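Drinanska im Test, Teil 2: der Greifer und der Kleinkram

von Hafþór Overgaard – Oktober

So, schnell ein paar Notizen bevor ich es wieder vergesse. Das Drinanska-Kit steht jetzt auf dem Holztisch, Aufbau hat 4 Abende gedauert. Zu lang. Die Anleitung ist eine Frechheit, Schritt 30 verweist auf eine Zeichnung, die es nicht gibt. Sigrún Hallgrímsson hatte mich gewarnt, sie hat das gleiche Set bei Vestergaard bestellt und sich zwei Tage lang mit dem Support geschrieben.

Egal. Heute nur weiches Zeug und Verpackungen, also das, woran mein alter Cokier immer gescheitert ist. Taschentücher zum Beispiel.
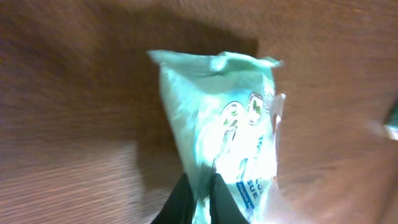

Die Greifkraft lässt sich in der Software einstellen, Regler von weich bis fest. Klingt banal, fehlte beim Cokier komplett. Werkseinstellung ist mir zu kräftig, hab sie gleich runtergedreht. Blöd nur: nach jedem Neustart steht wieder der alte Wert drin. Profile speichern geht angeblich mit dem nächsten Update. Mal sehn.

Preis. 1.300 Euro für das Kit mit Greifer und Kamera, ohne Netzteil (!). Das Netzteil extra, Lieferzeit unbekannt, ich hab eins von Tistley genommen. Läuft, brummt aber.

Die Kamera am Handgelenk ist für mich der eigentliche Kaufgrund. Bild kommt flott an, Software erkennt sie sofort, kein Treibergefummel. Bei Bewegung wirds unscharf und auf glänzender Folie überstrahlt es ziemlich. Belichtung fest einstellen hab ich noch nicht gefunden, vieleicht blind.
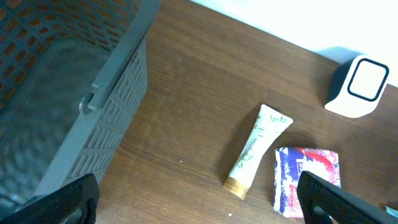 Zum Aufräumen will ich das Ding ja eigentlich haben, Bad und Schreibtisch, alles was so rumliegt. Deshalb die Mischung: eine Tube mit goldfarbenem Deckel liegt schräg auf dem Holz, gleich daneben was kleines Verpacktes, daneben der graue Korb. Der hat einen ziemlich dicken Rand, also lieber etwas mehr Höhe einplanen beim Anfahren. Die Wegpunkte setzt man per Hand, geht fix.

Kaufen? Wer basteln mag – ja. Wer was Fertiges will, lieber warten. Teil 3 dann zur Software, wenn das Update da ist.

3.491 Aufrufe
30 Kommentare
4 mal geteilt

Ähnliche Beiträge
Drinanska im Test, Teil 1: Auspacken und fluchen
Cokier nach einem Jahr
Welches Netzteil für kleine Roboterarme?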